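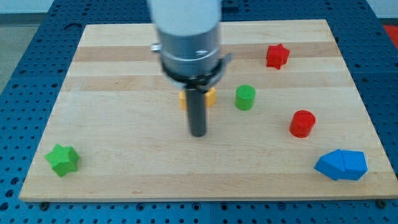

A wooden board on the blue table.

About Jedard

Jedard is a street food and night market company based in Drerkitz. We run 23 markets a year, most of them between October and April, and a smaller indoor one in December.

We started with 2 stalls in the Woner car park. Stallholders now apply through one form, and we reply to all of them. Fees are a flat $65 a night – power and water included. Our recipe library holds 896 dishes cooked at past markets, sorted by neighbourhood.

The office is on Christodoulou Street, upstairs from the bakery.

Comments

Went to the Woner one with the kids. Good dumplings, long queue.

Is the December market dog friendly?

Please bring back the grilled corn stall.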